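Trurley to switch household recycling to single-stream collection in August

TRURLEY -- The town will end its two-bin recycling system in August and move all households to single-stream collection, according to a notice posted by the public works office on February 5, 2026.

Under the new arrangement, paper, cardboard, metal cans and accepted plastics will go into one wheeled cart. Glass will no longer be picked up at the curb and must be taken to a drop-off point. The change applies to 2,568 addresses, including apartment buildings with shared enclosures.

Sorting will be handled by Sowa, which operates a materials recovery plant in Vakcombe. The company already processes commercial cardboard from Trurley under a separate agreement. The household contract covers hauling, sorting and disposal of rejected material, and it sets a contamination limit for each truckload. Loads over the limit are charged at the landfill rate.

Plastic film remains the main source of rejected material, the notice states. Bags, stretch wrap and packing tape wind around the rotating discs that separate flat items from containers, and the line has to be stopped while they are cut away by hand.

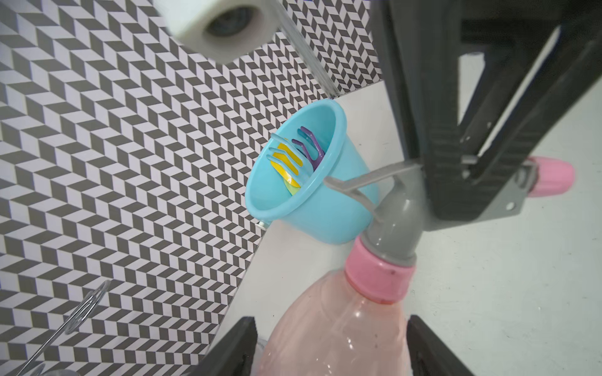 Translucent film on a roll. Film and tape are not accepted in the new carts.

Residents may leave small amounts of tape and paper labels on cardboard boxes. Loose film of any kind should go in the trash or to a store collection point. Material placed in the cart inside a tied bag will be treated as trash, whatever the bag contains.

The rules for rigid plastics are also changing. The current list is based on the number molded into the base of the item. The new list is based on shape: bottles, jugs, jars and tubs are accepted if they are empty and have been rinsed. Caps should be screwed back on. Black plastic trays, foam containers and items smaller than a credit card are excluded.

Carts will be supplied by Tekosia in 2 sizes. The larger one is the default for single-family homes, and the smaller one may be requested until the end of the delivery period. Both have a hinged lid and a bar on the front for the truck's lifting arm. They must be placed at the curb with the bar facing the street and with clear space on each side -- parked cars are the most common cause of missed pickups on the existing routes.
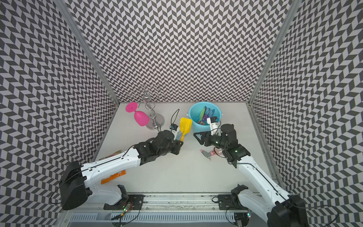 Will the collection schedule stay the same?
Most routes keep their current schedule, but 41 streets on the north side will move to a new pickup day, and those households will be notified by mail before the change.

Existing bins will not be collected by the town. They can be kept for other uses or returned at the transfer station, where they will be ground up and sold as mixed plastic. Bins left at the curb after the changeover will be tagged and left in place.

Bulky plastics are a separate category. Buckets, storage totes, outdoor toys and similar items are too large or too rigid for the sorting line and often contain mixed materials. The transfer station will accept them at no charge in a marked container next to the scrap metal area.

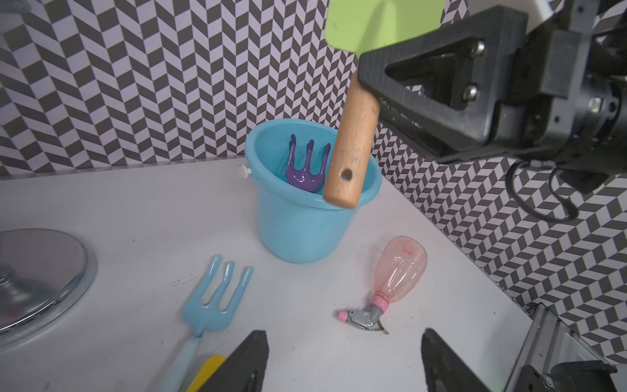
Metal handles, hinges and axles should be removed first if this can be done with ordinary tools. Items with batteries or wiring go to the electronics shelter at the same site. Silicone kitchenware is not accepted in either place and should be put in the trash.

Cart delivery will be completed before the first single-stream pickup. The public works office will publish a street-by-street delivery list, and a printed sorting guide will be attached to each cart lid.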